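Grerkham Wood Oil: Frequent Questions

How long must the first coat dry?
Please leave it 13 hours in a room with open window. In May and later it can be faster.

How much surface does one can cover?
One can is enough for 60 square feet of pale wood, one coat. 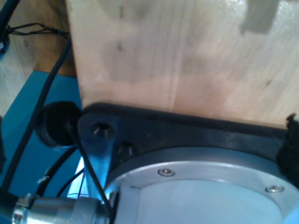

Light wood board against a black plate, with glare near the upper right.

Can I use it on a cutting board?
Yes, but wait until the smell is fully gone. Wash only by hand.

Do you ship to Skuvora?
Yes, two times in a month. Orders before 2 p.m. are packed the same day.

My can arrived with a dent. What to do?
Write to Chunhua Cui at our Nowicki shop and include your order number.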